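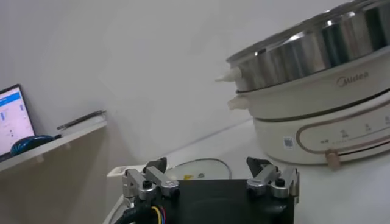 Gripper and multi-cooker at the Drurnerholm bench. Wiring at the lower left is item one on the checklist.

Steam first, paperwork second. That used to be the order at Drurnerholm. Now the paperwork wins, and most of the people there will admit they sleep better.

Lieven Hoekstra wrote the thing. Ten pages, stapled, coffee ring on the cover. Official title is the Diteo Bench Rules for Shared Kitchen Automation. Everyone calls it the bun book. Buns were the first task on the list and they're still the one visitors ask for.

He got going in September, after reading back through the old run logs. 1,439 entries. He pulled 558 where somebody had written only "stopped" with no reason, no name, no time. "Stopped how?" he says. "Button? Software? Somebody yanked the plug? You can't build a rule on that."

So rule one is about the log. Every stop gets a line. Who, when, which button. Fragments are fine. Blank is not.

Rule two, cables. Check them before power, by hand, all the way along. Anything thin and colored gets looked at where it enters the housing. A wire that rubs on a linkage is a fault, even if the arm runs perfect. Appliance cords are a seperate line on the sheet, with a separate signature.

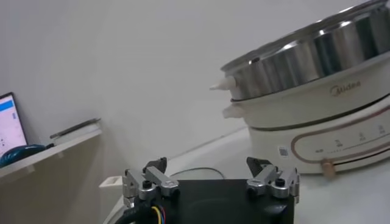
Fingers apart, steel pot on the Midea base. Rule two covers the appliance's cord as well as the robot's.

Rule three caused the fights. Hot appliances. Van Acker, the integrator, wanted one speed limit for the whole table. Hoekstra wanted two, a slow one for anywhere near the rim and a normal one for everywhere else. Three weeks of email. He won, mostly. Van Acker got a line saying the slow zone has to be drawn on paper and taped up where the operator stands.

Then the lid. Off, flat on the table, outside the arm's path, before any arm moves. Same with the plate: down first, in its spot. No handing things in mid-run. Hands stay out past the tape untill the arm is parked and somebody says so out loud.

Is it overkill for lunch? Maybe. Prelellow, the catering outfit that plans to use the setup in its own kitchen, thought so at first. Their people came by, read it standing up, asked for half the length. They left with all of it plus an extra page on food contact. Fingertips wiped between runs, no tape or loose foam anywhere over the food, and a dropped bun goes in the bin. No exceptions for the last bun.
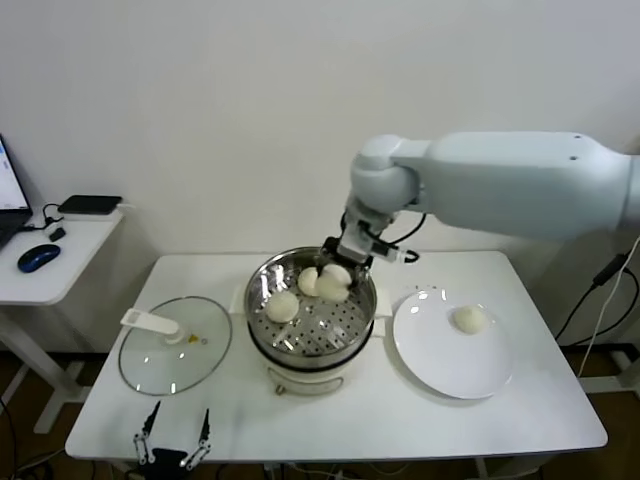

A bun in the gripper's grasp over the perforated tray. The lid lies to the left, the plate to the right.

The check takes 38 minutes if you do it properly. Too long, Hoekstra says. He's cutting the form down but not the cable part, don't ask him about the cable part.

Still missing: anything on two arms working over one pot. The current draft says "one moves, one waits" and leaves it there. Van Acker has sent notes. Prelellow wants a rule for night shifts, when there's a single operator. Hoekstra wants a second person in the room or no run. That one's still open, and the next draft goes round once they've settled it.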